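The Last Page of the Plaketby Register

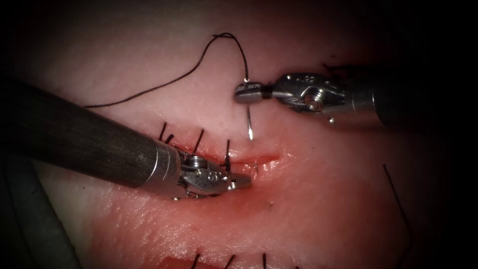 Robotic surgical instruments closing an incision in a tissue pad.

The notices come in by nine on Tuesday. A few arrive later than that, and Osamu Ueda takes them anyway until the page has to go, usually a little after four in the afternoon. He has edited the obituary page of the Plaketby Register for 35 years. Before that he covered the school board and high school wrestling for the same paper.

Last year the page carried 158 notices. The town is older than it was when he started, but the number has not changed much. Many people who grew up in Plaketby now die somewhere else, and their families run the notice in the city where they lived. Some run it in both places. Ueda says those are the ones with the most work in them, as the city version tends to leave out everything the Register's readers would want.

"They cut the maiden name," he says. "They cut the street. If you went to school with a woman sixty years ago, you knew her by her maiden name and the street she lived on."

A notice in the Register costs $299 with a photograph. That buys up to 350 words. Past that, the price goes up by the line. A plain death notice, with the name, age, date and time of service, still runs free, a rule made by an owner three owners ago. The present owner has asked about it once. Ueda told him how many people would call, and it has stayed.

Most of the page starts at the funeral home. Virnar & Sons, on Mill Street, sends in well over half of what the Register prints. The director there sits down with the family, usually the day after the death, and works through a form. It has spaces for parents, spouse, children, schools, military service, work, church and clubs. Somebody at the home turns the form into sentences, the family reads it over, and it goes to the paper by email. Families can also write their own, and more of them do so each year.

The form explains why so many obituaries read alike. It also explains why they hold up well as records. Genealogists like the old ones for exactly the parts that other readers skip. A notice from the 1950s that lists six pallbearers may be the only piece of paper that puts those six men in the same town in the same week.

Ueda keeps a binder of corrections. The oldest pages are typed, the newer ones printed from email, and a good number are in pencil. The mistakes are mostly of the same kinds. A grandchild is left off. A first husband is left off, sometimes on purpose. The age is wrong by a year, often when the birthday falls close to the death and the family is doing the arithmetic at the kitchen table. He checks every age himself against the birth date and finds one wrong every couple of weeks.

The survivors' list is where the trouble is. Two households may each send in a notice for the same man, with different survivors in each. When that happens the Register prints the one that comes through the funeral home, and Ueda calls the other family. He has had those calls last an hour. He does not referee, he says. He tells people what the paper's rule is and then he listens.

Other questions have changed with time. When he began, the paper did not print the names of unmarried partners. Now it prints whatever term the family uses. Pets were banned until the late 1990s. They are now allowed in the last line, and dogs turn up more than cats. Cause of death was once covered by "after a long illness" or "suddenly, at home," and many families still pick one of those. Others want the disease named, and some want it in the first sentence. The paper leaves that to them.

There are a few things he will not print. He won't run a notice that accuses somebody of something. He won't print a home address with the time of the service, a rule that goes back to a burglary on Sulemana Road, when a family came back from the cemetery to find the back door open and the silver gone. And he won't print anything until he has called the funeral home or crematory and heard from a person there that the death took place. In 35 years he has been sent 2 notices for people who were alive. One was a prank by a nephew. He has never learned who sent the other.

The page itself was laid out by hand when he started, with wax and a blade. Since then it has been through four computer systems. The current one, Disex, puts each notice on the website the minute it is approved, so the printed page on Thursday is no longer the first place people read the news. Readers know by Tuesday night. The website has a guest book under each notice, and Ueda reads the comments before they appear. Most are one line long. He holds back the ones that ask about money.

He does not think the web has hurt the page. The Register's circulation is less than half of what it was, but people still want the paper copy when somebody has died, and the office sets extra copies aside. Families come in and buy ten at a time. They clip one for the Bible or the scrapbook and mail the rest. In July the paper gave up its front counter hours on Mondays, and the complaints were nearly all about that.

What makes a good one? Ueda doesn't like the question much, but he has an answer. He wants one thing in it that could only be said of that person. He remembers a line about a retired bus driver who kept a list of every child who had ever thrown up on his route. A woman's daughters wrote that she returned library books for the whole street. A farmer's notice gave the price he got for his first load of hay and the name of the man who cheated him on the second. Ueda took out the name.

Families often apologize to him for how short theirs is. He tells them that short is fine. Some of the notices people still mention to him ran under a hundred words. The long ones can get away from the writer, he says, particularly when there are several children and each adds a paragraph. By the end there are four different fathers in it.

His advice to anyone who expects to write one is practical. Get the dates down while there is someone to ask. Spell out the full names of the parents. Find out which branch of the service, and which years. Pick the photograph ahead of time, and if it's a group picture, make sure it is big enough that one face can be used. Read the whole thing out loud to a second person before it goes in. Put the time of the service in twice if there is a visiting hour, once for each, and check the day of the week.

He has not written his own. His wife has asked him to, and there is a folder in his desk at the Register with his name on it. It has his date of birth in it, his parents' names and the year he came to Plaketby. The photograph is the one from his press card, and he has been meaning to find another.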